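About the Lerance School

The Lerance School is an independent evening and weekend school for adults in Mendport. It teaches repair and maintenance trades to people who are changing jobs, returning to work, or learning a skill for its own sake. Classes are held in the former Stiler shoe warehouse on the east side of the harbor, where the school has been since its second year.

Our History

The school was founded by Verna Schumacher, who had taught sewing machine repair in her own shop and could no longer fit her students between the counter and the wall. She was joined by Shigeru Mizuno, a clock and watch repairer. Their first joint course ran for ten weeks and covered hand tools, measuring, cleaning, and the order in which a machine should be taken apart and put back together. A version of that course is still required of every new student.

The Stiler building was rented one floor at a time. The ground floor was fitted out first, with benches along the north windows. The upper floor followed when the upholstery and furniture courses moved over from Sepúlveda Street. The freight elevator was restored by students of the electrical course under licensed supervision and is inspected every July.

Since its founding the school has awarded 2,117 certificates. In the most recent school year 958 students were enrolled, the larger part of them in evening classes.

What We Teach

Instruction is offered in six departments: Small Motors and Appliances, Sewing Machines, Clocks and Watches, Furniture and Upholstery, Bicycles, and Household Electrical. Each department offers an introductory course, an intermediate course, and a bench year. The bench year consists of 720 hours of supervised work and leads to the full certificate. Students may spread it over as long as three years.

Class size is limited to fourteen. Students in all departments keep a written work record, which is reviewed by the instructor at the end of each unit and forms part of the final assessment. The record must be kept by hand and in ink.

The school doesn't offer degrees. Graduates who wish to continue at a college may request a detailed transcript from the registrar's office, and it is the decision of the receiving college whether credit is given.

Our Staff

So-yul Seo has served as director since the retirement of Ms. Schumacher, who remains on the teaching staff and leads the intermediate sewing machine course. Jean Semple is registrar and is responsible for admissions, transcripts, and fee assistance. Marcus Doucet heads the department of Small Motors and Appliances. Mr. Mizuno teaches one class each term and oversees the tool library.

All instructors have worked in the trade they teach. New instructors assist in a colleague's class for one full term before they are given their own.

The Tool Library

Enrolled students and graduates may borrow from the tool library without charge. The collection holds 500 items, from screwdriver sets to a treadle lathe that may be used only on the premises. Items are lent for two weeks and may be renewed once. Damaged tools should be returned with a note stating what happened. The library is closed on Sunday.

Admission and Fees

Applicants must be at least eighteen years of age. No earlier training is needed for the introductory courses. Applicants to the intermediate courses who have learned elsewhere are asked to complete a short practical test, arranged through Ms. Semple's office.

Fees are set each spring and are payable by term. Assistance is available to residents of Mendport on the basis of household income, and applications are treated in confidence.

Share this page: 23 shares
2 comments

Related pages
Course Calendar
Fee Assistance for Residents
Borrowing from the Tool Library
Visiting the Stiler Building
Teaching at the School
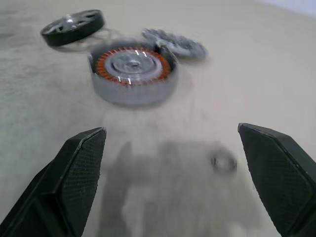 Can a student begin the bench year without taking the introductory course?

Every new student must complete the introductory course or, if trained elsewhere, pass the practical test and finish the intermediate course before the bench year begins.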